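# Carved Wood, Low Light: Akua Korletey on Console Tables

Interview by Kwabena Acheampong, March 2026

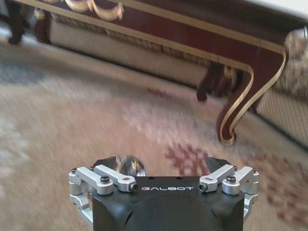 ## Placement before finish

Akua Korletey restores and places occasional furniture for Duvatham, a small workshop that handles 90 pieces a year. Most are console tables, and most end up near a sofa.

"People start with the polish," she said. "I start with the floor. On carpet, the feet sink by different amounts, so a table that stood level in the shop will rock in the room."

Her method is to set the piece down, leave it for two days and then check it with a short level in both directions. Felt pads go on last. On a patterned carpet she also lines up the front edge with the repeat, which she considers a measurement problem. "If the pattern runs off by a finger's width, the table looks crooked even when it's square to the wall."

## Ornament and dust

Ornate work needs a dry brush, she said, and very little else. Spray polish collects in the recesses and darkens there. Korletey uses a soft paste wax once a year, in May, applied to flat surfaces only.

I asked about clearance from upholstery. She leaves a hand's width.

"Carving snags fabric – I've repaired both sides of that argument."

The costliest job on her books came to nearly 3,000 dollars, mostly for replacing one broken scroll and matching its color. She would not discuss the owner. The invoice, she noted, ran to 87 lines.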